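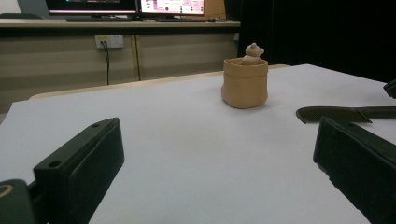

Small toy in a tan container on the white table.

How to wash small stuffed toys without wrecking them

By Dalia Kļaviņa
July

Quick one because I get asked this a lot. Small stuffed animals, palm size up to maybe a foot tall. Bigger ones are a different job, see the list at the bottom.

Before anything

Read the tag. If there is a tag. If it says surface clean only, believe it, skip down to the part on spot cleaning. Same goes for anything with a music box, a battery pack or a heating insert you can't take out.

Then squeeze it all over. You are feeling for:

- beads or pellets (usually in the bottom and feet)
- hard bits, squeakers, wire in the arms
- crumbly foam, common in old toys

Beads are OK if they're plastic. Dried beans, rice, buckwheat, cherry pits, no water at all, they swell and then they sprout or rot. Crumbly foam, also no. Open a seam, take the old stuff out, wash the skin, restuff. Takes an evening.

Check the seams too. Any hole gets sewn BEFORE washing. A quarter inch hole goes in and a two inch hole comes out. I use doubled thread, ladder stitch, nothing fancy.

Color test

Wet a white rag, rub it on the back or under a foot. Color on the rag? Cold water only, hand wash, and don't let it sit. Red felt is the worst. Ribbons come off first, whatever color they are. I had a pink-bellied rabbit for years thanks to a red bow.

Hand washing

What I do for most of them.

1. Fill a basin with cool water. Lukewarm if it's really grimy and the color test was clean.
2. Add a small squirt of mild detergent. Small! A teaspoon is plenty. Too much and you'll be rinsing till dinner.
3. Push the toy under and squeeze gently. No twisting, no wringing, the stuffing bunches up in the neck and never comes back.
4. Soak 10 minutes. Turn it over halfway.
5. Soft toothbrush on paws, nose, ears. Go with the pile.
6. Drain, refill, squeeze, drain. Keep going until the water has no suds. Usualy three or four rounds.

I've used Corkano wool wash for the last couple years, whatever you have for sweaters is fine. No fabric softener, it makes the plush greasy.

Machine washing

Only for newer toys, embroidered eyes, plain polyester stuffing. Put it in a zip mesh bag or a pillowcase tied shut. Cold, gentle cycle, lowest spin. Throw in a couple of towels so it doesn't bang around by itself. Front loader is kinder than one with an agitator. My old Brunell had an agitator and it ate an ear.

Glued-on eyes, keep it out of the machine.

Spot cleaning

For the ones that can't get soaked. Mix a little detergent with water and whip it up until you have foam. Use the FOAM, leave the water in the bowl. Dab it on with a cloth, work in small circles, wipe off with a second cloth that's just damp. Let it dry, brush. Do it again if needed, two light passes beat one heavy one.

For smells, baking soda in a bag with the toy, shake, leave overnight, vacuum it off through a piece of old stocking over the nozzle.

Drying

This is where people mess up. The outside feels dry way before the middle does, and a damp middle means mildew.

Roll it in a towel and press down. New towel, press again. Then reshape while it's wet, ears out, legs straight, pull the neck up. Set it on a rack near a fan, flip every few hours. A small one takes me almost 40 hours in humid weather, less in winter with the heat on.

Dryer is air-only, no heat. Heat frizzes the fur and you can't un-frizz it. Hair dryer on the cool setting is fine, hold it back a ways.

When you think it's done, squeeze hard and hold it against your cheek. Cool in the middle = not done.

Fluffing up

Pet slicker brush or a clean toothbrush, short strokes, start at the feet. For matted spots mist a tiny bit of water and pick at it with your fingers first. Mireille Lacroix wrote in to say a baby comb works better on curly mohair and she's right, I switched.

How often

Toy that gets slept with, every month or so. Shelf toys, just dust them, brush attachment on low. Wash it if a kid's been sick, obviously.

If the toy is old or worth money to you don't start with that one. Practice on somthing from the thrift store.

Related
Restuffing a flat teddy bear
Washing the really big ones (bathtub method)
Ladder stitch in 10 minutes
Replacing lost eyes safely
Getting crayon out of plush

Questions? Use the contact page | © Pliner Home Notes | Back to top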